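Newsroom > Press Releases > Product Safety

Jandex to replace jaw springs on hand-held grippers after closing fault

Filed under: Safety Notices, Robotics, Home Handling

Jandex is asking customers to stop using 264 of its hand-held grippers until a spring inside the jaw linkage has been replaced. The affected units were assembled in March at the company's Pravport workshop. Jandex will cover the cost of the part, the labor and shipping both ways.

The fault can keep the jaws closed after the operator has let go of the trigger. In most reports the jaws opened again within a few seconds. In 23 cases they stayed shut until the operator pushed them apart by hand, and in two of those cases the jaws opened suddenly and pinched a finger. Both people had minor bruising and went back to work the same day.

The grippers are used to record household handling tasks such as sorting laundry, packing bags and clearing surfaces. The recordings are then used to train robot arms. Operators work in ordinary homes, often with a gripper in each hand, and a session can include several hundred grasps.

Boiko, the contractor that runs many of these sessions, was the first to report the problem. Its operators noticed that the jaws were slow to release thin fabric and netting. At first this was put down to the material catching on the grip pads. The pads were cleaned and then changed, and the fault came back on the same units.
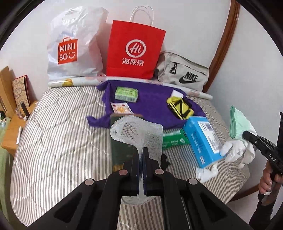
"Soft items are where it shows up, and they are a big part of what our people do all day," said Lesia Marchuk, operations lead at Boiko. "With a box you feel the jaws let go. With a net or a glove you may pull your hand back and bring the whole thing with you. We had a lamp go off a nightstand that way. After the second pinched finger we took every unit from that batch out of use."

Jandex engineers took apart 30 returned grippers and found the same cause in all of them. The return spring had been heat treated incorrectly by a supplier and lost tension with use. The loss began after roughly 600 full closes, so new units passed the factory check without trouble. The check called for far fewer cycles than that.

"Our test was too short and we should have caught this before the units shipped," said Marta Zhuravel, head of product safety at Jandex. "We also took too long to answer the first reports. Boiko wrote to us twice before we asked for a unit back."

The company has changed spring suppliers and lengthened the factory check. Grippers assembled before or after March use a different spring lot and are not affected.

What customers should do

Check the assembly month printed inside the battery door. If it reads March, switch the unit off and remove the battery. Do not try to open a stuck jaw with your fingers. With the battery out, slide the flat end of the supplied service key between the jaw tips and turn it slowly, keeping your other hand on the handle.

Do not fit a spring from another model. Two customers have done so, and the jaws then closed with more force than the linkage is built for.

Repairs will be handled by Rurent, which already services Jandex products. Most units should be returned within a week of arrival. Customers with sessions already scheduled can ask Rurent for a loan unit, although supply is limited and requests will be filled in the order received.

Recordings made with an affected gripper are still usable in most cases. Jandex advises teams to review any clip in which the jaw position reading stays at closed after the trigger is released, and to leave those clips out of training sets until they have been looked over.

Press contact: Jandex Product Safety, Pravport office

Comments (4)

teodor_k
Mine says March but the second digit of the serial is rubbed off. Will Rurent take it without the full serial?

Jandex Support
Yes, send it in. The month is enough.

wrenfield
We've been seeing this on socks and mesh bags for weeks and thought it was us. Would have liked an email before reading it in a press release.

P. Oduya
Is the service key the small one in the lid pocket? Ours came with two.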